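Stitell play kitchen, reviewed after a long stretch of daily use
By Omolara Effiong
Posted Jul 5, 2026

We bought the Stitell in September for our two kids, who were three and five then. It replaced a cardboard one that had lost its door. The pots came separately, from a shop in Salem.

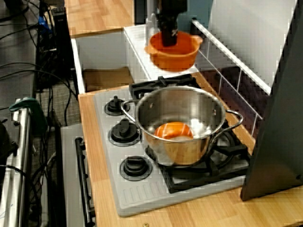
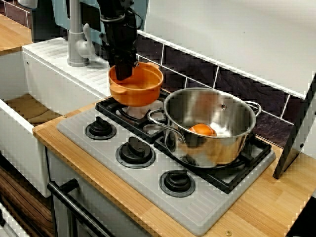
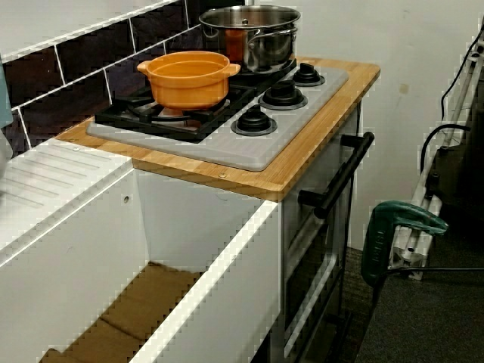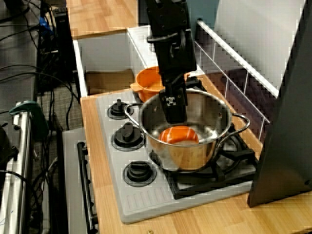

The stove top, with the orange cookware.

Assembly took me most of an evening. The manual has 11 steps and no words, and step six shows the side panel the wrong way round. I had to undo four screws and start that part again. The pilot holes were clean and everything lined up in the end. You need your own Phillips screwdriver – the little key in the bag only fits the legs.

It stands solid on a hard floor. On carpet it rocks a bit when the oven door is pulled, so we fixed it to the wall with the strap supplied. The oven door is the weak point. The hinge got loose by Christmas and I tighten it every few weeks.

The finish has held up well. Crayon comes off with a damp cloth, felt pen mostly does. Stickers leave a gray mark that I have stopped trying to remove.

I wrote to Stitell about the hinge and got an answer from Kyriaki Psarras two days later. She sent a new one free of charge. It is the same design, so I expect it to loosen too.

My neighbor Senyo Ofori has the Zundelum kitchen. It is heavier and the doors close better, but it is too tall for a two-year-old and the shelves are shallow. For kids under four I would pick the Stitell.

Good: height, easy to clean, quick reply from the company.
Bad: oven hinge, step six.

Four stars out of five.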